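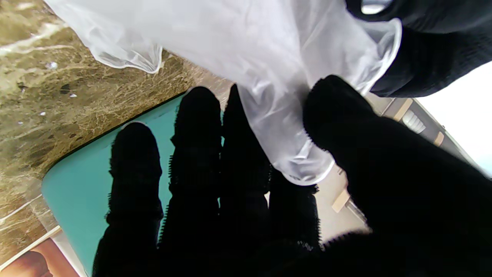 Wenari Opens Orders for Winis, a Covered Robotic Hand for Soft and Thin Household Goods

April – Wenari, a maker of end-of-arm equipment for service robots, announced today that its Winis hand is now open for orders. Winis is a five-digit robotic hand with a black textile cover. It is intended for companies and research teams who want their robots to work with plastic bags, cloths, wrappers and other items which do not keep their shape.

Many hands on the market are good at picking a box or a bottle. A thin plastic bag is a different task. It folds when it is touched, it slides on hard plastic fingertips, and it gives very little force back to the sensors. Wenari has received this same question from customers during several years, and Winis is the answer of the company to it.

The cover is made from a knitted material with short raised fibers. It goes over all the digits and continues over the wrist, so that there is no open joint where thin film can be caught. The fibers give more friction at low pressure, and the hand can hold a bag between the fingers and the thumb without a strong squeeze. The cover can be removed by one person without tools and washed in a normal machine at 40 degrees Celsius.

"Our customers do not ask us for a stronger hand. They ask for a hand that can pick up the bag from the counter and open it," said Wyn Gough, product manager for Winis at Wenari. "We have tried many surfaces, and some of them were very good on the first day and not so good after one week. The knitted cover was the one that our test team wanted to keep."

The standard Winis kit contains the hand, a wrist adapter, a wrist camera with its mount, the control unit and 3 covers. The camera looks along the fingers toward the object, and its picture is recorded together with the position of each finger joint. Teams who train their own control software can therefore use the same kit for collecting data and for daily operation.

Before the release, Wenari carried out a handling trial at its application center in Paltier. The hand made 1007 grasps on kitchen and bathroom counters with different surfaces, among them polished stone, which is difficult because thin film lies flat on it and sticks. The trial included shopping bags, bin liners, produce bags and folded cloths. The complete protocol, with the list of the failed grasps, is sent on request to interested customers.

Wenari also wants to be clear about what the product does not do. Winis is not for hot cookware, for sharp blades or for work under water. The textile cover absorbs liquid, and a wet cover should be changed before the hand is used again. For wet areas, a coated cover is in preparation – its date and price will be communicated later.

Winis is available in left and right versions. The wrist adapter fits the Gallardo arm series directly, and drawings are supplied for customers who prefer to make a plate for another arm. The control unit works with the usual open robot software, and example programs for grasping, holding and releasing a bag are included. Installation on a Gallardo arm needs one technician and can normally be finished in a morning.

Delivery time is 4 weeks from the confirmation of the order. Additional covers can be ordered separately, single or in sets. Customers who already use an earlier Wenari hand can keep their control unit and order only the hand with the covers, after a software update.

Teams that would like to try the hand before they buy can book a visit in Paltier and bring their own objects. "Please bring the difficult ones," said Gough. "A bag that is old and full of folds tells us more than a new one from the roll."

About Wenari
Wenari develops and produces hands, wrists and covers for service robots. The company has its office, workshop and application center in Paltier, and supplies robot builders, laboratories and operators of cleaning and household services.

Press contact
Wenari Press Office, Paltier
Pictures of Winis at work and the technical data sheet are available from the press office.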